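Student Robotics Club Opens Its Second Year

The Mumorby Student Robotics Club will begin its second year on Saturday, September 2, 2023, in the technology classroom at the Sarura Learning Center. Membership has grown to 32 students, and the school is grateful to the families who returned their forms before the summer break.

Work this term will center on handling tasks. Students will use hand-held grippers to practice picking up, turning and setting down everyday objects, and will keep written records of each attempt. Each team is expected to complete 200 recorded attempts before the midterm review. The records will then be used in the programming sessions, where members learn how a machine can be taught from human examples.

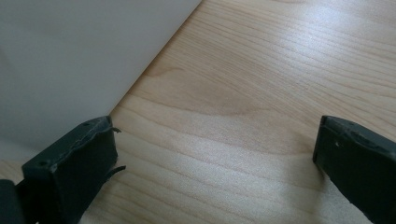 Maintenance of equipment has been made a formal part of the program this year. Every team will inspect its gripper at the start of a session and enter the result in the shared log. Fingers are to be checked for scuffs, for the condition of the holes in the top face and for any material coming away from the body, such as the torn black strip curling out from the left finger over the tabletop. A gripper with a loose strip should be reported to the instructor before recording starts – small changes at the fingertips can affect how an object is held, and results taken before and after a repair must be logged separately.

The club has also received a grant of $500 from the Fallanard Education Fund. The money will be spent on replacement finger pads, fasteners and storage cases. Students will prepare the order themselves and submit it for approval by the end of September.

Teams from the club will again take part in the Ait Brahim Regional Challenge, which this year includes a sorting event and a short oral presentation. Entry is open to all members who have attended at least 2 maintenance sessions. Travel forms will be sent home once the event schedule has been confirmed.

Students who wish to join the waiting list may collect a form from the main office. Closed-toe shoes are required in the technology classroom at all times, and long hair must be tied back.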